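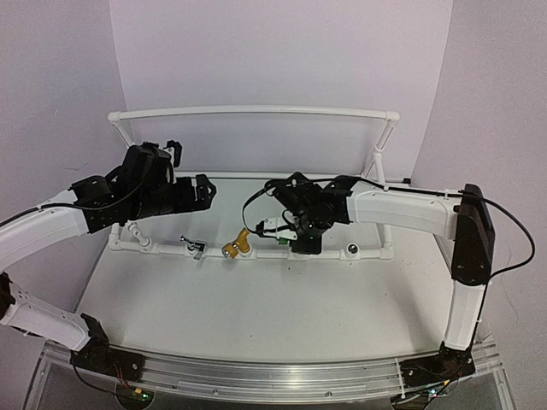
Viktória Borbély wrote on 23/10/2022:

> The Pulholm branch lines are now flushed and I have the
> pressure readings back. Static is fine everywhere. With
> four zones open, the far end of the Conneely block drops
> well below what the drippers want. The near end is over.
> I think the header is undersized and would go up one
> size before spring. Does anyone object?
>
> Also, has the Gralis filter been opened this year?

I would hold off on the header. The drop you describe is what I would expect from the lateral length, and a bigger header will not change that. The Conneely laterals were extended when the second row of currants went in, and the run is now well past what that tubing was rated for with non-compensating drippers. Near end over, far end under is the usual result.

Two things to check first.

Take a reading at the header itself with all four zones open, then one at the end of the longest lateral. If the header holds and the lateral end sags, the loss is in the lateral. If both sag together, you are right and I will withdraw the objection.

Then look at the total. The controller log for October gives 1,261 gallons for the Conneely block and 3,925 for the whole site. That share is too high for the number of plants – either there is a leak past the second valve or the zone timer is still on the summer program. I would bet on the timer. It was set to 30 minutes in June and I can't find a note of anyone changing it back.

If it is the lateral, the cheap fix is to feed it from the middle. Put a tee at the halfway post, run a supply line out to it from the header, and cap the old inlet. We have a 500-foot coil of the supply tubing at Prillthorpe, unopened. Please use threaded fittings at the tee, not glued. The glued ones on the east side had to be sawn out last winter.

On the filter: no, not to my knowledge. The screen should come out before the lines are drained. Shut the upstream valve and bleed the line first – the cap is under pressure otherwise and the O-ring goes missing in the grass.

I can bring the gauge over if yours is the one with the sticky needle.

Levente Veres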